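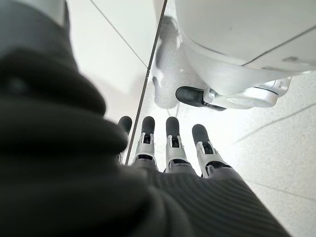

By Corinne Haldeman

I have been poking around in the history of my own street for longer than I'd like to admit, mostly with a spiral notebook and a shoebox, so when my daughter gave me the Brestevell House History Kit for my birthday I was delighted and a little bit insulted. Did I need a kit? I had a shoebox! But I've now spent a good part of the winter with it, and I've come around to it enough that I wanted to write down what it's like to use, for anybody else who lives in an old house and wonders who picked out that bathroom tile.

The kit comes from a small publisher called Lerach, and it arrives in a flat box that opens like a book. Inside are a guidebook, a pad of blank worksheets, a fold-out street plan for you to fill in, a packet of clear sleeves for photographs, two pencils and a card with a code for the Volero website. Volero is where the scanned material lives, and I'll get to that, because it's where I had most of my fun and nearly all of my trouble.

The guidebook first. It's written for beginners, and I mean real beginners, people who have never asked for a deed book at a counter. It starts with your own address and works backward. You look up the last sale, then the one before that, and you keep going until you hit the builder or a gap. There's a worksheet for each owner, with room for the name, the occupation, who else lived in the house and where you found it out. That last line is the one I'd have skipped if it weren't printed there, and I can tell you that my shoebox is full of scraps saying things like "dentist, moved in before the war" with no hint of where I got them. I have had to find that dentist all over again.

(He wasn't a dentist. He made false teeth for one, in a workshop behind the streetcar stop, and his wife took in a boarder who shows up in the city directory as a "hat salesman." I'm very fond of the hat salesman.)

The chapter on city directories is the best thing in the book. It explains the abbreviations, so that "r" after a name means one thing and "h" means another, and it tells you to check the street listing as well as the alphabetical one. It also warns you that house numbers change. On our block they changed twice, and I had spent an entire summer a few years ago tracing the family of a house that turned out to be four doors down. If I'd had this chapter then I would have saved myself a lot of bus fare.

I was less happy with the chapter on architecture. It has nice drawings of bungalows, foursquares and shirtwaist houses, but it wants every house to be one thing, and the houses in Yorath (our part of town, between the old car barns and the creek) were built by men who borrowed from whatever they'd seen the week before. Mine has a bungalow porch on something a good deal taller and plainer. The worksheet gives you a row of boxes to check and I checked three of them and wrote in the margin.

Now, Volero. The collection for our city has 2,545 photographs taken for the tax assessor, nearly every one with a little sign propped in the yard giving the block and lot. You type in your address and, if you're lucky, up comes your house. I was lucky. There it was with an awning I never knew it had, a skinny elm by the curb and a car pulled up on the wrong side of the street. I called my daughter in to look and we sat there for the rest of the evening going up one side of the block and down the other, saying hello to everybody's porches.

There are also 2,948 building permit cards, and those are harder going. The handwriting has been transcribed, but by somebody in a hurry, or by a machine, and the street names come out in some very creative spellings. I found our garage only by giving up on the search box and paging through the cards one after another. If you have patience they're worth it, for the cards tell you what the addition cost and who did the plumbing, and that's the sort of thing I'd trade three mayors for.

The site logs you out if you leave it alone while you make a pot of coffee, and it forgets where you were. Save your finds as you go. I learned to keep the worksheet beside me and write down the card number before doing anything else.
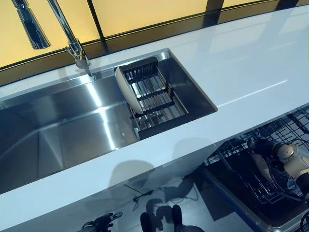 Can I use the kit if I rent, or if my house isn't in the online collection?

You can do most of it either way, as the deeds and directories are open to anyone who asks at the county office or the library, and only the photograph section depends on Volero having your neighborhood.

As for how it's made, I'd call it good but not lavish. The guidebook lies flat, bless them, and the worksheet paper takes pencil well and ink a bit less well. The fold-out plan is too small for a long block. I taped a second sheet to the end of mine, and the tape is already lifting where it folds. The photo sleeves are sturdy and fit ordinary snapshots, though not the big cabinet portraits a neighbor lent me from her grandmother's album, so those went back to her in the envelope they came in.

I do wish there were a section on talking to people. The records will give you a name and a trade, but it was a phone call with a woman who grew up across the alley that told me the corner house had a piano in the basement and that they had to build the stairs around it. The guidebook gives interviews half a page, and most of that is about asking permission. A worksheet with some starter questions would have been a kindness, particularly for shy folks.

Would I buy it for someone else? I already have, for my brother-in-law, who moved into a brick place with a sleeping porch and has been guessing at its age ever since. Get him or yourself started in November or thereabouts, when the yard doesn't need you. And order the spare pad of worksheets at the same time. The one in the box got me through five owners and I've got the hat salesman's landlady still to go.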